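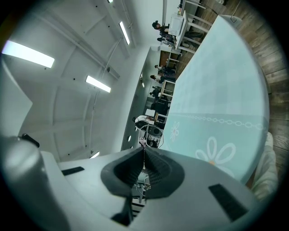

Unit 4: Textile Finishes and Fabric Care
Handout 2: Absorbency, Stain Release and Shrinkage in Table Textiles

4.1 Scope

Handout 1 dealt with fibre type and yarn structure. The present notes cover three properties of finished cloth used in catering and domestic settings: how quickly it takes up liquid, how readily it gives up a stain, and how far its dimensions change in laundering. Upholstery is left to Unit 6.

4.2 Absorbency

A drop of water placed on cloth will either spread or stand. Spreading depends on the surface energy of the fibre and on the size of the gaps between yarns. Cotton and linen take water into the fibre itself. Polyester does not, to any useful extent, but a polyester cloth may still carry water along the spaces between filaments. This movement is called wicking and should be kept separate from absorption in written answers.

New cotton cloth often absorbs poorly. Traces of size, wax or softener remain on the surface and are removed over the first few washes. Tests on unwashed samples should be marked as such.

4.3 Stain release

Stains are grouped by what holds them to the fibre.

Water-based stains (tea, wine, fruit juice) contain colouring matter that may bind to cellulose. Treat with cool water first. Heat can fix some of them.

Oil-based stains (butter, salad dressing) are held strongly by polyester, which attracts oil. A detergent is needed, and a warmer wash where the care label permits.

Protein stains (egg, milk, blood) set when heated. Soak in cool water; an enzyme detergent is suitable for cotton and linen but should be kept off wool and silk.

A fluorocarbon finish lowers the surface energy of the cloth so that both oil and water stand on it. The finish weakens with washing and can be partly restored by ironing. Soil-release finishes work in the opposite direction: they make polyester easier to wet, so that wash water can reach the soil. The two are frequently confused in coursework.

4.4 Shrinkage

Relaxation shrinkage occurs when cloth stretched during weaving and finishing returns to its natural length. Most of it takes place in the first wash. Progressive shrinkage continues over many washes and is mainly a problem in wool.

Shrinkage is given as a percentage of the original length:

S = 100 × (L0 − L1) / L0

where L0 is the length before washing and L1 the length after drying flat.

Worked case. A warp-way mark of 516 mm on the Pullance plain weave measures 503 mm after one wash. The change is 13 mm, so S = 2.5 per cent to one decimal place. Weft-way shrinkage is worked out separately — the two figures are seldom equal.

4.5 Practical

Cut three squares from each of the Arkon and Vieira cloths. Mark both directions with the laundry pen and record L0 before wetting. Use the Roltbridge wash sheet for temperatures. Samples must be conditioned overnight before the second reading.

Results go in Table 4B. Bring the completed table to the August session.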